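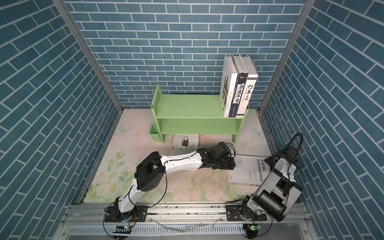

Skotero Robotics Training Group, Manipulation Data Section

Section 4. Recording Book-Shelving Examples

Operators shall complete Section 3 (Arm Alignment) before recording. Each example consists of one book moved between the mat and the shelf by the two-arm cell.

1. Log in to Wultari and open the task "Shelve Books."
2. Place at least one book flat on the mat within reach of either arm. Leave other books upright on the upper shelf.
3. Confirm that the green light on the board under each arm is lit.

CAUTION: Keep hands outside the enclosure while the arms are powered.

4. Open both wrist views and check that they update.

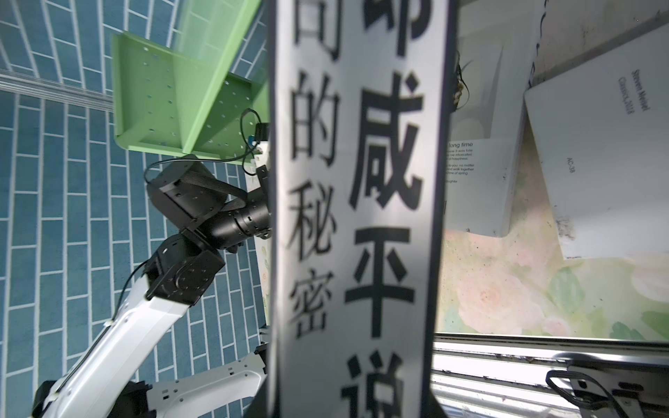
5. Press Record and wait 2 seconds before moving either arm.
6. Grip the book near an edge and raise it slowly. Do not drag covers across the shelf lip.
7. Tilt the book as needed to clear the side panel, then release it and return both arms to the rest position.

NOTE: A dropped book does not void an example. Mark it "Recovered" if the task is completed, or "Failed" if it is not.

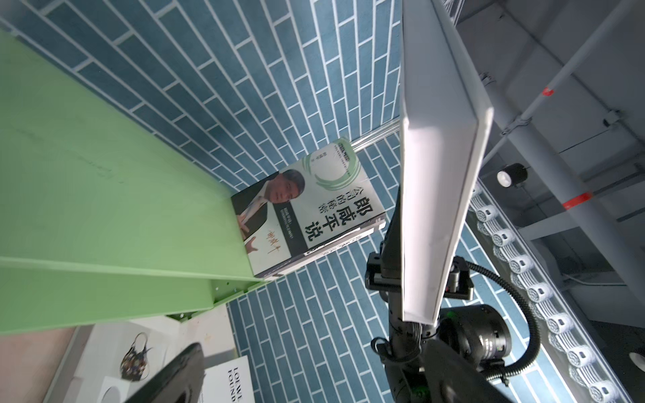 Sunita Kanaujia asks that operators also keep examples containing a second grasp, as the April set had too few of them for the model to learn regrasping.

8. Stop the recording and enter the outcome. Change the starting layout after every 13 examples.
9. When the count reaches 600, close the set and notify Aled Vaughan. Do not begin a new set under the same name. 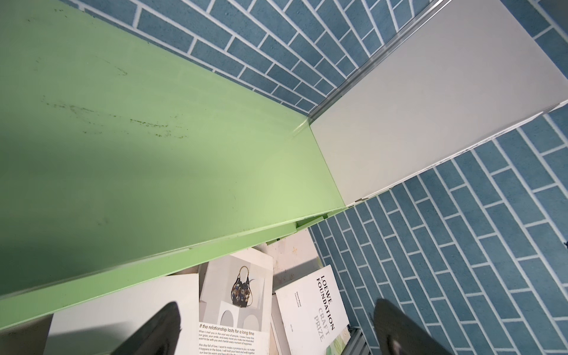
Figure 4-4. Wrist view of the shelf and printed materials, gripper open to view at the lower edge.

Revised September 16, 2022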